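Virk Heated Grips Review: One Winter on a Commuter Bike
Posted Jan 26, 2024

I ride to work year round, and the stock grips on my bike were worn smooth, so heated grips made sense. I bought the Virk set with the five-level switch. It cost $100 shipped. I've put 981 miles on the bike with them installed and have a pretty good idea of what they do well and what they don't.

In the box you get the two grips, a wiring harness with an inline fuse, the switch, a tube of glue and some zip ties. The instructions are one folded sheet. The drawings are small but the wire colors match, and that was all I needed.

Getting the old grips off took a razor blade and a few minutes. The left side of the new set slid on with no trouble. The right side did not. The throttle tube on my bike has raised ribs, and the Virk grip will not go over them. I filed the ribs down, checking the fit as I went. The sheet doesn't mention this at all.
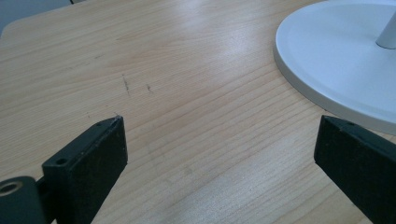
Wiring was the slow part. I ran the harness along the left side of the frame, under the tank, and back to the battery. Don't connect straight to the battery and leave it at that. The switch stays live with the key off, and I came out one morning to a bike that wouldn't crank. I added a small Orkora relay triggered by the tail light wire and haven't had the problem again.

Leave slack at the throttle side. Turn the bars lock to lock and open the throttle all the way before you tighten any zip ties.

As for heat, level three is plenty for most mornings. On the coldest ride so far it was 19 degrees when I left, and I ran level five the whole way with medium-weight gloves. My palms were fine. My fingertips were still cold, and they will be with any heated grip unless you add hand guards. Warm-up takes 6 minutes on high, slower than the Amitz grips I had on my last bike.

The grips are a little thicker than stock. I have large hands and got used to it in a day. Oğuzhan Ertürk rode the bike and didn't like the feel, so try a thick grip before you order if your hands are small.

Pros: good heat, solid switch with clicks you can feel through gloves, decent wire length.
Cons: no relay included, tight fit on the throttle tube, slow warm-up.

I would buy them again at this price. I'll check the glue on the left grip in March and update this page if anything has moved.

Demetrio Ibarra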